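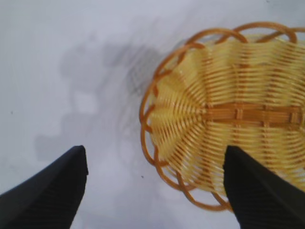

Who gets to be Aklow now?

Search this site Search Enter keywords

January
By the features desk
5 min read

When Tainá Pacheco walked off stage at the Fulberg Arena in October, most of the crowd assumed she had a sore throat. She had missed a verse in the second song and let Benedicta Ackah take the high part in the third. The house lights came up twenty minutes early. Four days later the pair's management firm, Yang, put out a two-line statement saying that Aklow would be 'taking time', and within a fortnight both women had hired lawyers.

Fans have spent the months since then arguing over who fell out with whom. The lawyers are arguing over something duller and worth a lot more money, which is the name.

Aklow had played 199 shows by the time it stopped. It had made two albums, both for the Sturnar label, and had a perfume, a line of tour jackets and a Christmas single that still gets played in supermarkets in November. All of it was sold under a word the two of them made up on a night bus when they were nineteen. Each has told the story many times in interviews. In Pacheco's version she misread a road sign. In Ackah's version there was no sign and the word came out of a conversation about shoes. For years the disagreement was a running bit between them, and they would do it on chat shows, each talking over the other. It is now in the court papers, at paragraph fourteen.

What the two sides say

Ackah's case is that Aklow is a partnership, that it was always run as one, and that neither partner can carry on using the name without the other's consent. She points to a notebook page, signed by both, which says that everything will be split down the middle 'songs, money, van'. The van was sold years ago. The page is kept at her solicitor's office and a copy is attached to the claim.

Pacheco's case is that she registered the name as a trade mark herself, with her own money, before Sturnar signed them. Her side says that Ackah knew about the registration and never objected, and that she was happy to leave that sort of thing to someone else. They also say Pacheco wrote or co-wrote 80 per cent of the catalogue. Ackah's side disputes the figure and says it leaves out the B-sides.

Pacheco wants to tour this summer as Aklow with a new singer. Posters had been designed. Ackah asked the court to stop them going up, and a judge agreed to hold everything where it is until there can be a proper hearing, probably in spring. Until then neither of them can perform, record or sell anything new under the name. Old records can stay on sale, and the money from them goes into an account that neither can touch.

The judge also asked both sides to stop posting about each other. They have mostly managed it. Pacheco put up a photograph of an empty microphone stand in December and took it down the same evening.

How it got here

People who worked with them say the trouble started well before Fulberg. The tour documentary, released last year and running to 111 minutes, was meant to show the pair at their closest. Ackah felt she had been edited into the background and asked for changes. A second cut was made, which Pacheco did not like, and the version that came out was a compromise that pleased neither. Viewers noticed that in the last half hour the two hardly share a room.

Then there were the dressing rooms. Until the final tour they had always shared one. The backstage paperwork for the autumn dates lists two, at opposite ends of the corridor wherever the building allowed, with separate catering. A former crew member told us the two women communicated through the set list, crossing out each other's choices in different coloured pens. 'You'd get to soundcheck and have no idea what the opener was,' he said.

Sturnar has stayed out of the row in public. The label is owed a third album under the existing contract and has an obvious interest in somebody delivering it. Its lawyers have attended the hearings so far, sitting at the back and taking notes.

Yang is in a more awkward position. The firm still manages both women, on paper at least, and each side has asked it for emails that may help their case. It has handed over several boxes of them. Ackah has since stopped taking its calls. Pacheco has moved her day-to-day business to her brother, although she has not formally left.
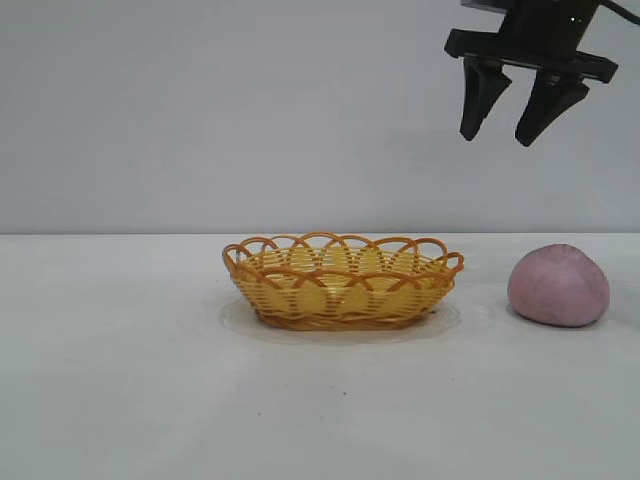 Can either of them sing the old songs while the case is going on?

They both can, as long as the show is billed under their own name. Performing a song live depends on the licence held by the venue, and the dispute over the band name does not change that. What neither can do is put 'Aklow' on the ticket, and their lawyers are already writing to each other about the word 'formerly'.

Ackah has tested this. She played an unannounced solo set in a Fulberg pub last month, at nine in the evening, to a room that had been told to expect a covers act. She sang six songs, four of them Aklow numbers, and introduced herself only as Benedicta. Somebody filmed it, of course, and Pacheco's solicitors asked for the clip to be removed because the person who uploaded it had used the band's logo. It came back an hour later without the logo.

The money

Band name cases tend to settle, mostly because a name that is being fought over earns very little. Promoters will not book it and sponsors go quiet. The perfume company has already pushed back a new scent and has told shops to expect it 'later in the year'.

There are a few usual ways out. One side can buy the other's share for a lump sum, or both can agree to retire the name and go solo. Some acts have ended up with a licence, where one former member tours under the name and pays the other a cut of each ticket. We understand that a version of this was offered to Ackah before Christmas and turned down, partly over the size of the cut and partly because she wanted a say in who her replacement would be.

The replacement has not been named. Three singers are said to have auditioned, and one has since ruled herself out, saying she did not fancy being booed.

Ticket holders for the cancelled autumn dates should have had their refunds by now. Those who bought the jacket and ticket bundle are still waiting for the jacket part of the money, and have been told to write to the merchandise company with their order number. The next hearing is a short one, about the emails, and neither singer is expected to attend.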